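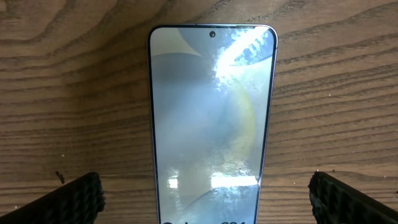
Galaxy S24+, face up, light violet edge

Used phone – Samsung Galaxy S24+, unlocked
Item no. 973
Sold by Danberg, phones and small electronics
Price: $237, charger not included
Condition: Good (see grades further down)

Quick rundown first, long version after. One owner before us, traded in at the Hallent store in December. Wiped, reset, signed out of all accounts. Carrier unlocked. No payments owed on it. Battery is the original one as far as we know, last check in the shop gave 37 charge cycles over what we usually like to see for this grade, so we knocked the price down. Still gets thru a normal work day with maps and some video.

What you get

Phone
SIM tool
Charging cable (short one, USB-C both ends)
Printed receipt with the item number on it
No box. No earbuds. No wall plug – any decent USB-C plug you have at home will do.

The phone itself

Big screen, slim black border, small round front camera up top in the middle. Frame is that pale violet shade, changes a bit with the light. More gray under the shop lamps, more lilac by a window. If color matters a lot to you come look at it in person before you buy, please. We get returns over this every month.

Glass is glossy. Picks up ceiling lights like any phone with no protector on it. If you work under bright lights all day get the Liltero matte film, we stock it and will put it on at the counter. Takes a few minutes. Adds a slight grain to white pages, some people can't stand it, most stop noticing by the second day.

Wallpaper is the soft curvy one in gray-blue, bit of yellow-green. Change it or don't.

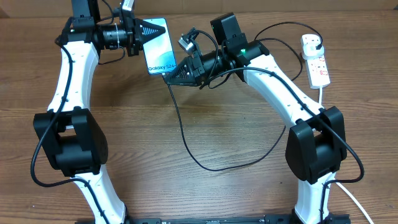
Size is the thing people ask about most. It's the plus model so yes, bigger than the plain S24. Fits a jeans pocket, sticks out of a shirt pocket. Cases for the plain S24 will NOT fit, neither will the Ultra ones. Check the label for the plus sign before you order. We have had customers buy three wrong cases in a row.

Cases we carry for it:
Desmet slim, clear or smoke
Desmet wallet, brown only right now
Liltero bumper, black – bulky but good if you drop things

Grades

Like New – no marks you can find at arms length.
Good – light wear, everything works.
Fair – marks you'll see, everything works, priced to match.
We don't sell anything below Fair as a working phone. Those go in the parts bin.

Shipping and pickup

Pickup at Hallent is free, bring ID. Orders over $200 ship free, so this one does. Packed in a padded mailer inside a small carton. Signature required, no exceptions, please dont ask the driver to leave it on the porch. Orders in before 2 pm go out same day.

Returns

Thirty days. Send it back reset and signed out – if it's still locked to your account we can't refund until you sort that out. Films and opened cases are final sale.

Questions on this one go to Kelly Lockwood at the Hallent counter, give her the item number. Only one in stock at this price. Trade-ins welcome, bring the old phone charged.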